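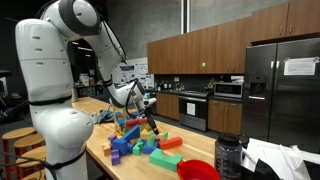 The arm at the block table in the Aston lab kitchen.

Open Lab Afternoon: Frequently Asked Questions

When and where is it?

The open lab runs one afternoon in June at the Dandurix building on Leiva Street. Doors open at 1:00 p.m. and the last demonstration starts at 4:15. The arm is in the Aston room on the ground floor. Come in through the side entrance by the bike racks and follow the signs past the elevator.

Do I need a ticket?

Yes, but it is free. Book a time slot on the sign-up page and bring the confirmation on your phone or on paper. Each slot takes up to 40 people. If your slot is full you can join the waiting list, and we will email you if a place opens up. We do not hold places at the door.

How long does a visit take?

Plan on an hour. The demonstration is half of that. The rest is time to look at the posters and talk to the people who work in the lab.

What will the robot do?

It will sort and move foam building blocks. The blocks are in a heap on the table and in a clear container next to it. The arm reaches down, closes its gripper on a block, lifts it, and sets it down somewhere else. At each session we run the task twice, once with a person guiding the arm and once with the arm working by itself.

Why foam blocks?

They are cheap, they come in many shapes, and a dropped one does no harm. A heap is also a hard problem for a robot. Blocks lean on each other and hide each other, and pulling one out moves the rest. A row of blocks spaced neatly apart would be much easier.

Will it drop things?

Probably. It misses some grasps and loses some blocks on the way up. When that happens we let it try again. If a block lands on the floor, please leave it there and a staff member will get it.

Does the robot have a name?

We call it Rosa. The name is on the schedule, so if you see "Rosa, 2:00" that means the block demonstration and not a speaker.

Why is it in a kitchen?

The Aston room is set up like a home kitchen, with cabinets, an oven, a microwave and a refrigerator. Much of our work is on household tasks, and we want the arm to practice in a room with ordinary things in it. The block task is done at the wooden table in the same room.

How does the robot learn the task?

A person moves the arm through the task many times and the system records each run. We have 1,374 recorded runs of the block task so far. A program is then trained on those recordings and learns which movements to make from what the cameras show. We will play back a few of the recordings during the talk, including some bad ones.

Can I try guiding the arm?

Visitors aged 9 and over can sign up for a turn at the front desk when they arrive. Turns are short, and there are only a few in each session. A staff member stands next to you with the stop button the whole time. Long hair should be tied back.

Is it safe to stand near it?

Stay behind the tape on the floor. The arm can reach all of the table and some of the space beside it, and it can start moving without warning. The speed is turned down for public sessions. If a staff member says "stop," stand still until you are told you can move.

Can I bring children?

Yes. Children under 9 are welcome to watch and must be with an adult. There is a box of the same kind of foam blocks in the hallway for them to play with. Strollers can be left by the coat rack.

Can I take pictures or video?

Yes, without flash. Flash can interfere with the cameras. Please ask before you photograph staff or other visitors.

Can I use the kitchen?

No. Please do not put food in the refrigerator or microwave. There is a water fountain and a vending machine near the restrooms.

Is the building accessible?

The side entrance and the Aston room are both step-free. The restrooms are on the same floor. If you need a seat for the demonstration, tell us when you book and we will save you one at the front.

Where do I park?

Use Lot 2, behind the building. It is free after noon. The street spaces on Leiva have a one-hour limit.

What if I need to cancel?

Use the link in your confirmation email so your place can go to someone on the waiting list.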